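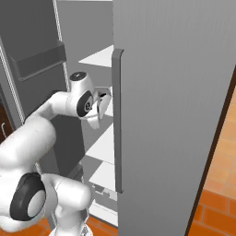 Wilmer Llanos wrote in after my last post to say that I was completely wrong about leftover rice, that I'd been wrong about it for as long as he'd been reading, and that cold rice from the night before is the only rice worth frying. Well, Wilmer, I've been chewing on that (sorry) for two weeks now, and I think you've brought me most of the way around.

I grew up in a house where leftovers were a kind of punishment. My mother cooked enough on Sunday to get us to Wednesday, and by Wednesday we'd all gone very quiet at the table. She had a blue casserole dish with a chipped lid, and when the lid came out you knew what you were getting, which was Sunday again, only browner. So when I got my first apartment, over in Junport, I swore I'd cook fresh every night. I kept it up for maybe a month! Then I got the job on the early shift and started living on toast and canned soup, and I can't say that was a step up from the casserole dish.

What changed my mind, slowly, was Mrs. Muñoz downstairs. She never used the word leftovers at all. She'd roast a chicken and talk about it the way other people talk about a week's vacation, all the places it was going to take her. Monday was the chicken itself, then there'd be a pot of broth going with the bones and the ends of the celery, and then those little turnovers she made with whatever was still on the plate, a spoonful of potato, half an onion, a few olives. I must have eaten more than 40 of those turnovers in the years I lived above her, and I don't believe any two of them tasted alike. She lived to be 86 and I still owe her a pie dish.

Anyway, back to the rice. My way has always been to cook it fresh and let it steam itself dry on a plate while I chop everything else, and I do think that works if you're patient. I'm not patient. Last Thursday I did it Wilmer's way, with jasmine rice from the night before, broken up with my fingers before it went anywhere near the pan. I had two eggs, the sad end of a cabbage, some peas, and a piece of ham that I'd been meaning to do something about. It came out so much better than mine usually does that I stood at the stove and ate a good part of it with the serving spoon. The grains stayed separate, and there were crisp bits along the bottom that I scraped up and did not share.

I still won't budge on pasta. Cold spaghetti fried in butter is fine at midnight, but I wouldn't serve it to anyone I was hoping to see again. And fish I eat the same day, full stop, so please don't write to me about fish.

My sister asks how I plan all this and I have to tell her I don't, really. I keep a pad by the phone and write down what's been opened, and cross it off when it's gone. Right now it says half a can of coconut milk, cooked lentils, one boiled potato, and "the green sauce," which I made on Friday and can no longer remember the contents of. I'm thinking soup, with the potato mashed in to thicken it and a squeeze of lime if the lime is still any good. If you've got a better idea for the lentils, the comments are open, and yes, Wilmer, that includes you.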